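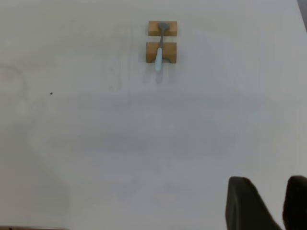

Gratthorpe Opens Its Tasting Room in Draltcombe and Launches the Moges Table Set

DRALTCOMBE, 25/01/2020 – Gratthorpe, the maker of tableware for cafés and small kitchens, has opened a tasting room on the ground floor of its Draltcombe workshop. The room will be used for coffee and tea tastings, for short courses on table service, and for trying out new pieces before they go on sale. The first new line to be shown there is the Moges table set, which goes on sale to the trade today.

The Moges set is small. It has a ceramic mug, a stirring spoon with a pale handle, and a pair of wooden blocks that serve as a rest. The spoon lies across both blocks, with the head on one and the handle on the other, so that it stays off the table between cups. One block is a plain bar. The other has a curved notch cut into its underside and stands like a small bridge.

Gratthorpe began work on the rest after hearing the same complaint from several café customers. Spoons were being put down on saucers, napkins and bare tables, and staff were wiping up rings and drips all day. Saucers take up space and get chipped. Many cafés have stopped using them with mugs. The company tried a one-piece wooden rest first, but it was too long for the smaller tables and too short for a long-handled spoon. Two separate pieces can be moved closer together or farther apart to suit whatever spoon is in use. When they are not needed they can be pushed to the side of the table or put in a drawer.

The notched block was a late change. In the first samples both pieces were plain bars, and people found them hard to pick up from a smooth surface. With the notch, a fingertip fits under the block.

The mug has a dark slate-gray body with a matte finish, and it is white inside. The white glaze comes up over the lip and shows as a thin band from the outside. It has a rounded body and a thick loop handle. Gratthorpe kept the inside white so that the color of the drink can be judged at the rim, where it is thinnest. That matters more at a tasting than at breakfast, but café owners who tested the mug asked for it to stay. 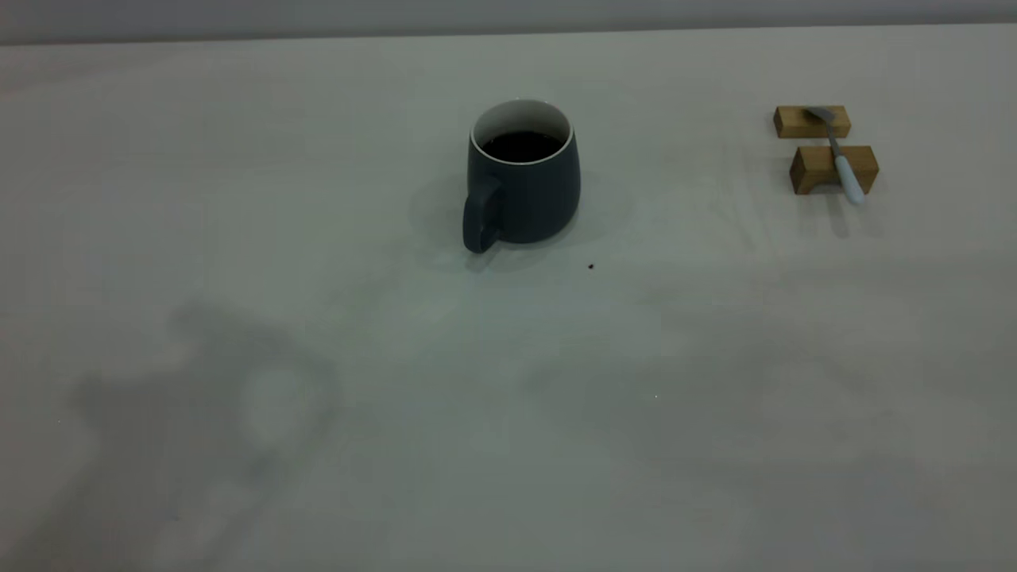

According to Clostow, the roaster supplying the coffee for the opening tastings, a heavy handle is worth having when the same cup is lifted many times in an hour, and the narrower mouth should help hold the aroma while people talk. Clostow had asked for a mug that could go from the tasting table to the shop counter without looking out of place on either. It will use the Moges mug at its own counter from October.

The tasting room has been set up simply. The tables have pale tops, chosen so that spills show and get wiped up. Nothing is left out between sessions except what the next group will use. Each place is laid with one mug and one pair of blocks, with the blocks well off to the right so that there is room to write notes. Left-handed guests can ask for the place to be turned around. The lighting is even and comes from overhead, which keeps hard shadows off the table and makes it easier to compare one cup with the next.

Tastings will run for two hours and take up to 20 people. Guests will try five coffees or five teas in a session, always from the same kind of mug. A short introduction covers how to smell, sip and take notes, and the rest of the time is spent drinking and comparing. No experience is needed. Water and plain crackers are provided. Guests are asked not to wear strong perfume.

The table service course is meant for people starting work in cafés and tea rooms. It covers laying a place, carrying full mugs, clearing without stacking, and caring for wood and matte glazes. Employers can book a whole session for their own staff.
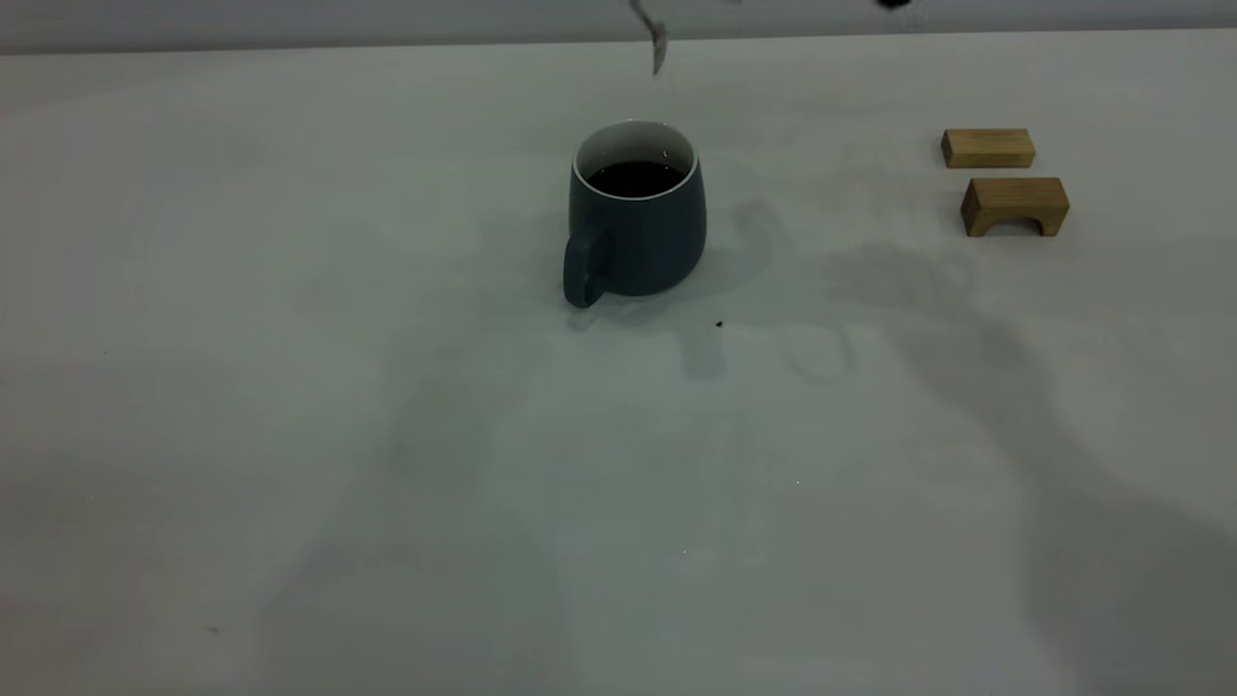 Filling a mug close to the top is fine at home and a nuisance on a tray, one café owner remarked after a trial session, and new staff ought to practice with full ones before they are let loose on a busy floor. Gratthorpe has taken up that suggestion. The carrying part of the course is now done with mugs filled to serving height, first over a bare table and then across the room.

Care of the set is straightforward. The mug can go in the dishwasher. Matte glazes can pick up gray marks from metal spoons over time, and these come off with a mild cream cleaner and a soft cloth. The wooden blocks should be wiped with a damp cloth and left to dry on their sides. They should not be soaked. A little food-safe oil two or three times a year will keep the grain from drying out. The color of the wood differs from piece to piece, and the two blocks in a pair may not match exactly.

The Moges set is sold complete. Mugs and pairs of blocks can also be ordered separately, which Gratthorpe expects most cafés to do – mugs get broken and blocks tend to get lost. Single blocks are not sold. The first production run is 3457 sets. A second color for the mug is being tested and will be shown in the tasting room when it is ready.

The tasting room is reached through the main workshop entrance in Draltcombe. There is step-free access and a place to leave coats and bags. Tastings and courses must be booked ahead through the Gratthorpe trade desk. Members of the public are welcome at tastings but the service course is for trade customers only. The workshop shop will stay open at its usual hours and will carry the Moges set along with the rest of the range.

About Gratthorpe

Gratthorpe designs and makes mugs, bowls, trays and small wooden pieces for cafés, tea rooms and home kitchens. Its workshop, shop and tasting room are in Draltcombe.

Press contact

Samples for review and trade price lists are available on request from the Gratthorpe press desk, Draltcombe. Please say whether the complete set or the mug alone is wanted.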